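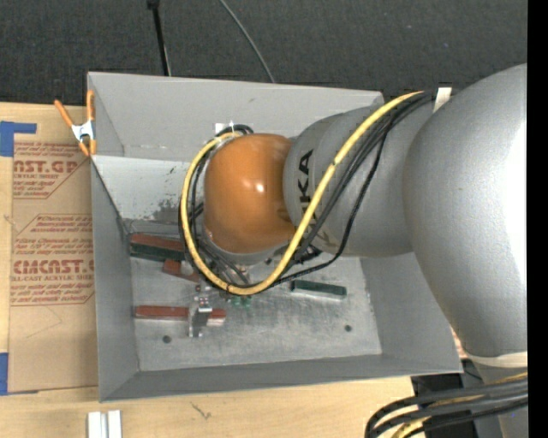
Stuart Dunmore reckons we'll be playing at Skarkside by December, and he said so twice on the phone before I'd even got my boots off. I'd love to believe him! The league has finally let Dinthorpe in, so that's three new clubs for next season (us included), and the ground holds 2,823 if you count the grass bank, which I do. Still no word on the floodlights though. Training was a slog tonight, I dropped two easy catches and Conceição laughed so hard she had to sit down. Early bed, I think. Must ring about the kit tomorrow.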